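January 2024, Piltance bench, two-arm rig

Picking up the glare question from December. We want to know whether the grasp proposals from the head view hold up on the glossy table, or whether the wrist view has to overrule them. Small clutter only, nothing over hand size. Policy is the Vedex checkpoint, unchanged.

Rule for this entry: the head view proposes, the wrist view gets a veto once the fingers are over the target. A veto sends the arm back up and asks for a new proposal. Limit of 2 vetoes per attempt, then log it as abandoned. 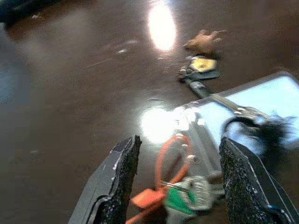 Wrist view, fingers open over the orange connector and cable. Note the glare patches on the tabletop.

13 attempts with the veto off, 14 with it on. The head view alone kept proposing points on the bright patches. With the veto on, most of those were thrown out before the fingers closed. Cable loops are still bad either way. The depth estimate jumps between the loop and whatever is under it.

Pad wear: the top edge of one finger is chipped. Left it alone so both sets run on the same pads. Replace before the next series.

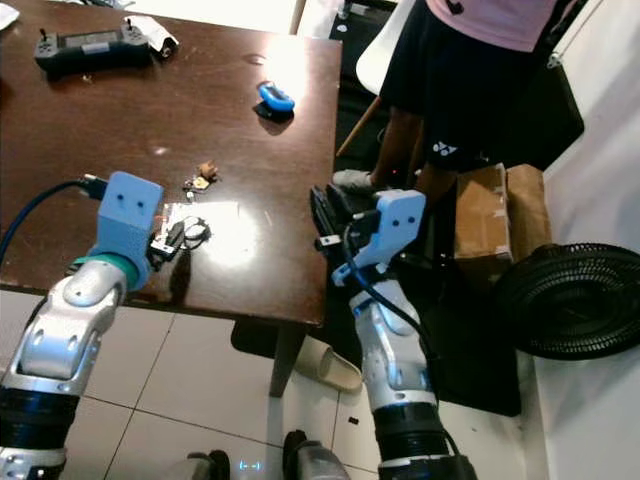

Head view problems

White sheet on the dark wood washes out. Dark cable on top of it segments fine, the sheet's own outline does not. Tried the Flisard exposure setting, which got the sheet edge back and lost the dark parts near it. Went back to auto. 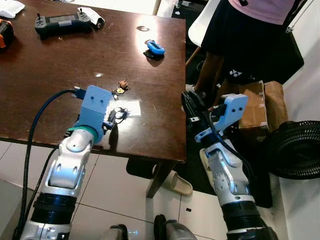 Head view, left gripper by the white sheet, right arm clear of the table. Strong glare toward the far side.

Hjaltadóttir's mask script marks the far glare as an object. Raising the minimum contrast fixes that but drops the small brown bits, so no change yet.

Also need to check the head pose between attempts. If the table ends up too far to one side, the proposal list is nearly empty and the log counts it as a miss. Those should be a separate code. 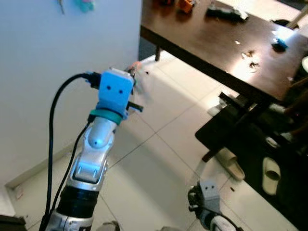 Table only in the upper right of the head view. Wall and floor take up most of the rest.

To do: new pads, add the "table out of view" code, rerun both sets with a matte cover on the wood.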